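Module Ajayi – Métrologie de base au laboratoire
Séance 4 : la pesée et ses incertitudes

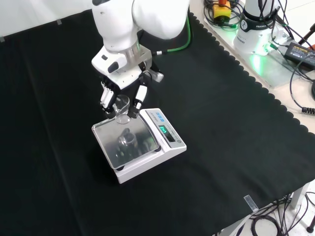 1. Masse, poids, valeur affichée

La masse s'exprime en kilogrammes, le poids en newtons. Une balance électronique mesure une force et la convertit en masse à partir d'un réglage fait sur place. Un appareil réglé dans un lieu puis utilisé à une autre altitude doit donc être réglé de nouveau. La valeur affichée s'appelle l'indication. On la note telle quelle, avec tous ses chiffres, y compris les zéros à droite.

2. Vocabulaire à connaître

Résolution (ou échelon d) : plus petite différence lisible sur l'afficheur.
Justesse : écart entre la moyenne des indications et la valeur de référence.
Fidélité : dispersion des indications pour une même charge, caractérisée par l'écart-type s.
Portée maximale : charge à ne pas dépasser, récipient compris.
Une balance peut être fidèle sans être juste. Un ajustage corrige la justesse et ne change rien à la fidélité.

3. Mode opératoire

Contrôler le niveau à bulle.
Laisser chauffer l'appareil le temps prévu par la notice.
Poser le récipient vide au centre du plateau, attendre la stabilisation, tarer.
Retirer le récipient pour le remplir. Ne jamais verser un liquide au-dessus du plateau.
Reposer, attendre, lire, noter l'unité.

4. Sources d'erreur

Courants d'air, vibrations de la paillasse, charge excentrée, électricité statique sur le verre sec, échantillon plus chaud que l'air ambiant (convection, lecture trop faible), produit hygroscopique (lecture qui monte). L'évaporation d'un solvant donne une lecture qui descend.

5. Incertitude de lecture

Pour un afficheur numérique d'échelon d, on prend u = d / (2√3). Une pesée avec tare comporte deux lectures : u = d / √6.
Application : d = 0,001 g, indication 1,512 g après tare. On trouve u = 0,0004 g, soit une incertitude élargie (k = 2) de 0,0008 g. Cette valeur ne tient compte ni de la fidélité ni de l'étalonnage.

6. À préparer

Exercices 1 à 3 de la fiche Mirninow. Relire la page 91 du polycopié (loi rectangulaire). Apporter une calculatrice.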